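House rules, second go

Quick one tonight, dinner's in the oven.

So the rules sheet on the wall at Granditside has been rewritten. Again. The old one was 14 lines long, laminated, and I'd bet nobody had read past line three since it went up. Gráinne Nic Giolla and I sat down with it for an afternoon in September and crossed most of it out. What was left fitted on one side of A4 with room for a coffee ring.

Bit of background for those who only come here for the bread posts. I help run the bench end of a small two-arm project, Unby. Household stuff. Lamps, cups, folding. Small dull jobs, over and over. And most of the arguments we have are about what's allowed on the table and who's allowed near it.

Where we landed:

Mains first. If a job uses anything with a plug, the power strip goes flat on the table, sockets up, and gets checked before the arms are powered. Not under the table. Not hanging off the back by its own lead, yes I did that, yes it was me.

Lamp jobs. Lamp gets clamped to something heavy. Slack in the cord, always. We argued over how much. Sevim wanted a number, I wanted "enough", we wrote down 57 cm measured from the clamp and I still think its silly, but at least two people setting up the same job get the same cord now. If the cord goes tight the run stops. No "just let it finish".

Grippers and switches. The inline switch is the bit you pinch, the cord isn't. Fingers round the switch body or don't close at all. A nick in mains cable is not a scuffed cup. Any mark on a cord, cut the plug off and bin it, same day, tell Gráinne. She keeps a list.

Second arm. If only one arm has a job to do, the other one parks where it can't meet it. We used to leave this to whoever was driving. Now there's a park position for every job sheet and you use it, even if you think you've got a better one. Write the better one down and we'll look at it.

Arm cables. Long loops are fine, long loops near a chair are not. Walk round the front once before you start. Takes ten seconds.

Stop button. Within reach of whoever's driving, and a second person in the room for anything with mains. This was the one I expected moaning about and there wasn't any. Bit embarrassing for me, I'd prepared a speech.

Clutter. Big row, this. Sevim Aksoy would have a bare table every time and I can see why, fewer things to knock. But a real kitchen table has stuff on it, hats and plates and so on, and if you only ever practise on a bare one what have you learnt? So the rule is clutter's allowed, soft or cheap or both, no glass, nothing with liquid in it, and it sits behind the work area and not in it. Sevim has signed this under protest. She literally wrote "under protest".

Things we dropped: the bit about logging room temperature (why??), the bit about closed laptops, and the whole section copied from the Brutetti manual that was for a machine we sent back ages ago. Four lines about an oil bath. We don't have an oil bath.

Things I'm still not happy with. There's nothing in there on how long one person should drive for. I get sloppy after an hour, I know I do. Gráinne reckons everyone does and wants a forced break. Sheehan, the place we share the corridor with, apparently do it by number of runs, and she's going to ask them how they picked it. Also nothing on footwear, which somebody will raise. Will get to both.

If you've got a bench like ours and want the sheet, shout in the comments and I'll send it over. It's not a proper standard, dont wave it at your insurer. If you need a proper one go and read the proper ones.

Lamp job, as we set it up: 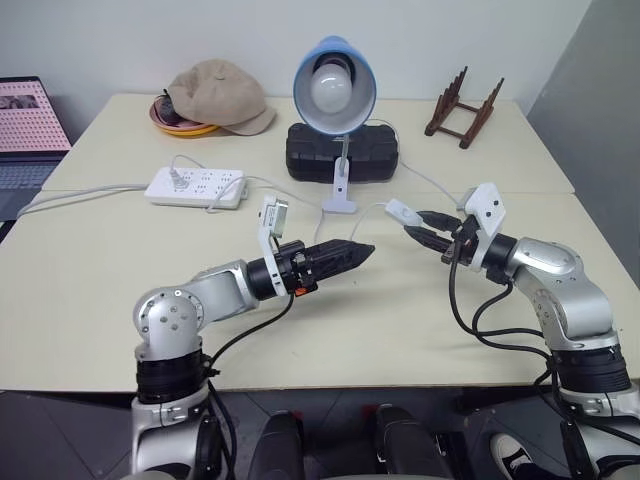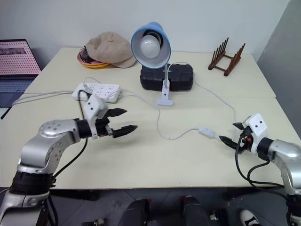
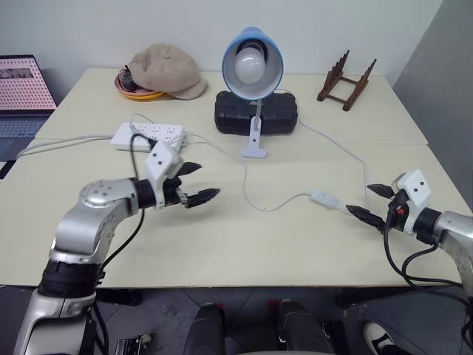 Both arms over the table, lamp clamped, clutter at the back.

Right, oven's beeping.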